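### 4.2 What people do with a box that has a lid

I came into this part of the study thinking it would be the dull one. We had already looked at drawers and open baskets (Section 4.1), and lidded boxes felt like a footnote — a place where things go when the basket is full. Then I sat down with the home diaries from Wulside and Breltville and read all 3,052 entries over one long July, and the boxes were easily the part I enjoyed most!

We had 36 households in the end. Every home kept a diary of tidying, written by whoever did the tidying, and we asked them to note the thing, the place it went, and whether a lid was involved. Wing-yan Wei and I coded the entries separately and then argued over the ones we disagreed on (mostly the word "away," which people use for nearly everything).

The first thing I noticed is that putting a toy in a lidded box is really several small jobs, and people write about them as if they were one. The lid has to come off and go somewhere. If the table is already busy, the lid ends up on a chair or under an arm, and the diaries get grumpy. One parent in Breltville wrote, "Lid on the floor again, stood on it again." With a clear table, people tend to lay the lid flat beside the box and forget about it until the end, as in Figure 3, where the lid and the open container are next to each other and the teddy bear is still out on the table.

Soft toys are their own problem. A wooden block either fits or it doesn't, and you know right away. A bear sort of fits. You can fold it, sit it up, push its head down, and people do all of these and feel a bit bad about it (the word "squash" comes up a lot, often followed by "sorry"). Yi-chun Man suggested we code soft toys by whether the writer named them, and I'm glad we did. Named toys went into a closed box far less often than the others. They were left on a bed or a shelf, or put in the box with the lid resting loosely on top.

That loose lid turned out to need its own code. In 42 entries the writer says the lid is "on" and then says something that makes it plain the latches weren't done up. Rogelio Ambrosio thinks this is about speed. I lean the other way — I think some people just don't like latching a box over a face, and two of them told us so when we phoned.

See-through boxes got kinder words than solid ones. People liked being able to check what was inside without lifting anything, and the children in the Wulside homes asked for a toy by pointing at the box. We didn't set out to compare box types, so I wouldn't push this very far, and Li-hua Hsu takes it up properly in Section 5.

**Figure 3.** A latch-lid container with its lid off, and a teddy bear.

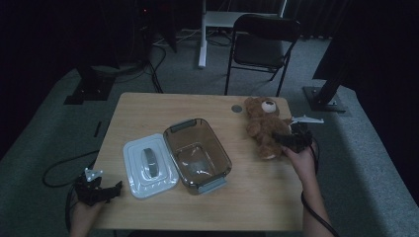
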